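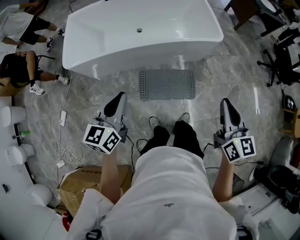

Freestanding tub on a finished tile floor: where does the drain connection go?

Svitlana Demchenko
Posted June 16, 2019

I am choosing between two tubs for a bathroom that already has gray marble-pattern tile over a concrete slab. The one I prefer is the white rounded rectangle with the small round chrome drain, shown on the showroom floor. The other is the Sonetti, 32 inches wide, priced at 940. My existing waste outlet is near the wall and was roughed in for an alcove tub. Can either be connected without opening the slab? Also, is a perforated mat next to the tub hard on the tile?

Consuelo Lozano

Get the spec sheet before anything else. You need the distance from the drain center to the outside edge of the tub, and the clearance under the basin. The drain's position seen from above does not tell you how much room there is for a trap.

On a slab, the trap normally sits in a recess below floor level. If your outlet does not line up with the tub drain, plan on cutting concrete. My own job in March came to 1,163 with the tile patch, and the run was only 40 inches. Some models have a raised base that takes a low-profile trap, but check that your local code accepts it.

A mat with holes is fine on glazed tile. Lift it after use and let both sides dry. Avoid rubber backing on natural stone, as it can stain.

Vitis

Go with the narrower one. Easier to clean behind.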